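I came to Multen late, after my cousin had already put an embarrassing number of hours into it, and I figured I'd bounce off by dinner. Four player co-op, tiny submarines, a map that floods while you're reading it? Not my thing at all. It was 3 a.m. before I looked up.

What got me was the Fokis update in June. The studio added 22 new caves and let you swap pilots mid-dive, so my usual partner, Ulises Ríos, can grab the wheel when I panic (I panic a lot!).
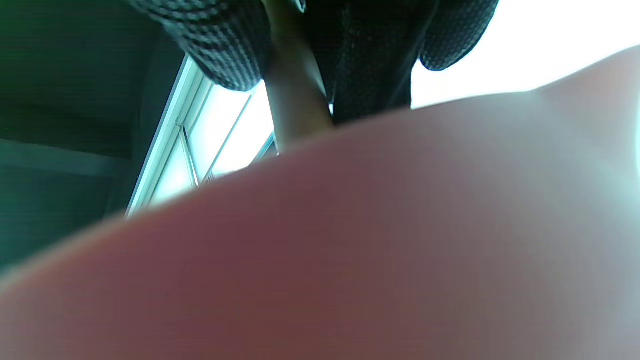

A hand up close, with dark textured fabric above it.

Halima Balogun, the lead designer, told me the swap almost didn't make it in. "Two people on the team loved it and everyone else got seasick," she said. They slowed the camera down and tried again.

My favorite pilot is still Jiton — slow, grumpy, terrible at corners. Pick him for the Adebisi Trench and save your flares for the second gate, where the eels come in from the left. I've lost that run more times than I'd like to print, and I'm going back in tonight.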